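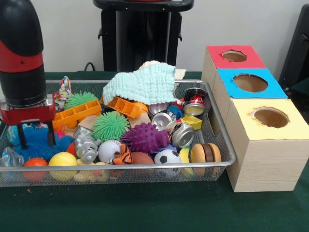
Toys and household objects in a wire-mesh basket.

The toy library in Fakcombe lends from a single ground-floor unit behind the bus depot. Its catalog stood at 3232 items on Mon 17 May, when we spoke to the operations manager, and 591 of those were out on loan. Our conversation was mostly about what happens between one loan and the next, a part of the work that borrowers see very little of and that takes up most of the paid hours.

"People ask about the collection," she said. "They ask what's new, what's popular. The collection is the easy part. You can build one in a year from donations. Turnaround is where a toy library succeeds or closes."

Turnaround, in her usage, is the interval from an item crossing the returns counter to its being available again in Pindia, the catalog system the library adopted after outgrowing a spreadsheet. The target is 4 working days. Hard plastic usually beats it. Plush and anything with a fabric cover usually does not, and wooden puzzles depend on the weather more than she would like.

Every return is first checked for completeness against a contents card. The card gives a part count, a weight for sets with many small parts, and a photograph taken when the item was accessioned. Weighing was introduced for construction sets, where counting by hand took longer than the cleaning. A set of bricks is tipped into a tared tub and compared with its recorded weight, with a tolerance set at half the weight of the smallest brick in the set.

"That tolerance took a while to get right. We started with one percent, which sounds strict. On a big set, one percent is several bricks. On a small set it's less than the scale can resolve, so we were flagging sets that were complete. Setting it by the smallest part fixed both problems."

The scale reads to one gram. She would prefer a tenth of a gram but has not been able to justify the price, and the sets that need it can still be counted.

Cleaning follows one of three routes, coded by color on the contents card. The green route is for nonporous items without electronics, which go through a Wiegand commercial dishwasher on a low-temperature program. The yellow route is wiping by hand and covers anything with a battery compartment, a speaker or a printed label that lifts in water. The blue route is laundry. She described the codes as a simplification of an earlier scheme with seven categories, which staff had stopped following within a month.

"Seven was accurate," she said. "There really are seven kinds of thing, if you're being careful about adhesives. But a person at the counter on a Saturday with a line out the door will pick from three."

The dishwasher has caused fewer losses than she expected. The common failure is trapped water. Bath toys, hollow animals and any molded figure with a pinhole vent will take in water during the wash and hold it, and the inside then grows mold that cannot be reached. The library has stopped accepting vented squeeze toys as donations. Those already in the catalog have been sealed with a drop of silicone or withdrawn.

Drying is the actual bottleneck. Washed items come out onto open racks, and the room is small enough that a full rack raises the humidity for everything else in it. A dehumidifier runs overnight and is emptied each morning into a marked bucket, so that the volume can be logged. The log was her idea and was not popular at first.

"If the volume drops and the load hasn't, either the filter's blocked or somebody left the door open. Before we kept the log, we found out by smell."

Plush takes the longest. A soft toy can feel finished on the surface when the filling is still damp, and the library's rule is to go by weight: each plush item is weighed dry at accession, and it is not shelved until it has returned to within two grams of that figure. Some dense-filled animals take three days to get there. She has tried tumble drying on low heat, which shortens the wait but mats long pile fabrics, and borrowers do complain about matted pile.

Inspection comes after drying. The inspector pulls seams by hand, presses eyes and noses, checks battery doors for a working screw and looks for cracks at molding lines. Anything intended for children under three is also tried in a small-parts cylinder if a component has come loose or been replaced. Repairs are done in the same room on Thursdays. An item that fails twice for the same fault is retired.

We asked how many fail.

"Fewer than you'd guess, and they're concentrated. Zippers, hook-and-loop, anything with a string that retracts. If you removed pull-along toys from the catalog, our repair shelf would be half empty. We're not going to do that. They go out every week."

The library shares some stock with a smaller service in Wanside, eleven miles away, and the arrangement has shaped several of its procedures. The two use the same contents cards and the same color codes, but Wanside has no dishwasher and sends its green-route items over in crates every other week. Transit added damage of a sort neither site had seen before, mainly puzzle corners crushed by heavier sets packed on top. The crates now carry a maximum load marked on the side, and puzzles travel upright.

Sharing also exposed a weakness in the records. Pindia holds one location per item, and for the first few months a crate in a van had no location at all. Items were reserved by borrowers in Fakcombe while they were on their way out of it. The fix was a dummy location for goods in transit, which she regards as a workaround.

"It does what we need. It also means the system thinks we have a third branch, and that branch has never lent anything to anyone. It shows up in the annual report every year and I have to write a footnote."

Storage is the other constraint. The unit was fitted out for 600 catalog items, with fixed shelving at a single depth, and the greater part of the collection now sits in open containers on adjustable racking bought secondhand. She chose containers that air can pass through wherever the contents allow it. Lidded plastic boxes stack better and keep dust out, but an item shelved slightly damp in a closed box stays damp. Small parts are bagged in mesh first, with the catalog number on a woven tag sewn into the drawstring. Adhesive labels were tried and did not survive the dishwasher.

Mixed donations are handled separately from returns. They arrive as they were kept at home, with kitchen things, hair ties and single socks among the toys, and everything is sorted by material before anyone decides what is worth keeping. Incomplete sets are held for one quarter in case the missing parts turn up in a later donation. They sometimes do, though she has not tracked how often and would not offer a figure.

Asked what she would change with a larger budget, she named drying capacity first: a heated cabinet with forced air, of the kind used for sports gear, and a second extraction fan. After that, a better scale. New toys were well down the list.

"We have enough toys. What I'd like is for more of them to be on the shelf on a given day. An item that's drying is the same as an item we don't own, as far as the borrower's concerned."

A trial of a shorter loan period begins in June – two weeks for construction sets, down from three, with one renewal allowed. She expects returns to rise faster than the drying room can take them and has set a limit in advance: if the average turnaround for the green route goes past five working days, the loan period goes back to three weeks. Wanside will keep the longer period throughout, so that there is something to compare against.

The returns counter is open Tuesday to Saturday. Borrowers are asked to bring sets back in their own bags and to leave the contents card inside.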